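Section 4. Placing and levelling the stacked drawer units

4.1 Scope of this section

This section applies to the Zeto tabletop storage series, comprising the timber drawer base and the moulded upper cabinet. It covers the preparation of the table, the laying of the surface mat, the stacking of the two units and the first check of the drawer. Wall fixing is covered in Section 6. Units supplied under the MacBrayne office range have a different base rim and must be installed according to the leaflet packed with them.

The installer should read the whole section before unpacking the upper cabinet. Two persons are required for steps 7 to 10.

4.2 Preparing the table

1. Select a table with a flat top and a depth greater than that of the mat. Glass tops are not suitable.

2. Clear the table and wipe it with a damp cloth. Allow the surface to dry fully before proceeding.

3. Check the table for level in both directions. Correct any slope at the table feet. Do not place card, folded paper or similar packing under the mat.

Note: Light marks on a painted or laminated top may be left in place. Grit, crumbs and adhesive residue must be removed, as they will press into the underside of the mat and may scratch the table.

4.3 Laying the mat and stacking the units

4. Unroll or unwrap the mat and leave it flat for one hour. Mats stored in a cold vehicle or garage should be left overnight.

5. Lay the mat on the table with the smoother face down. The mat need not be square with the table edges, but all four corners must be fully supported.

6. Place the drawer base towards the rear of the mat, with the handle facing the user. Leave a clear strip of mat in front of the drawer front. This strip protects the table when items are set down during use.

7. Remove the transit tape from the drawer and from the underside of the upper cabinet. Keep the tape away from the timber face, where it may lift the finish.

8. With one person at each side, raise the upper cabinet by its base rim. Do not lift by the front panel.

9. Lower the cabinet onto the drawer base. The rim is wider than the timber unit and should extend slightly past it on both the left and the right. 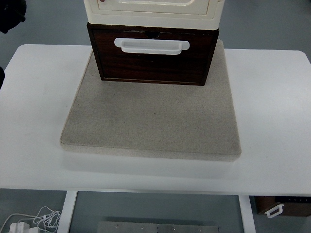
Does the mat have to stay in place once the units are stacked?
The mat is part of the installation and should remain under the drawer base for as long as the units are on the table. The warranty for the base does not cover damage caused by use on a bare surface.

10. Stand in front of the units and compare the overhang at each side. If it is uneven, lift the cabinet clear and set it down again. Do not slide it into position.

Caution: Sliding the upper cabinet under load can mark the top edge of the timber unit. Colour-matched wax (part 371) is available for minor marks, but will not restore a chipped edge.

4.4 First check of the drawer

11. Hold the handle at its centre and draw the drawer out slowly to half its travel. The upper cabinet should not move.

12. Return the drawer. It should close under light pressure and without scraping.

13. If the drawer binds, remove the upper cabinet and repeat steps 3 and 6. Binding is most often caused by a table that is out of level.

Note: The handle is a separate part and may be replaced without dismantling the drawer. Order part 233 for the white pull. The Sedano metal pull has a different screw spacing and cannot be fitted to this drawer front.

4.5 Loading

Load the drawer base before the upper cabinet. Heavier articles, such as stationery stock and hand tools, belong in the drawer, and lighter articles above. Spread the load evenly from side to side. Liquids should not be stored in the timber unit.

Caution: Do not open the drawer to its full travel while the upper cabinet is empty and the drawer is full. The stack may tip forward.

4.6 Care of the surfaces

Dust the timber with a dry cloth, following the grain. The upper cabinet may be washed with warm water and a mild detergent – solvents and abrasive creams will dull the finish. Vacuum the exposed part of the mat with a brush attachment. If the mat becomes wet, unload and unstack the units and allow the mat to dry on both sides before they are replaced.

Replacement mats are supplied by Stomanov in the standard size only. See page 41 for the parts list and ordering details.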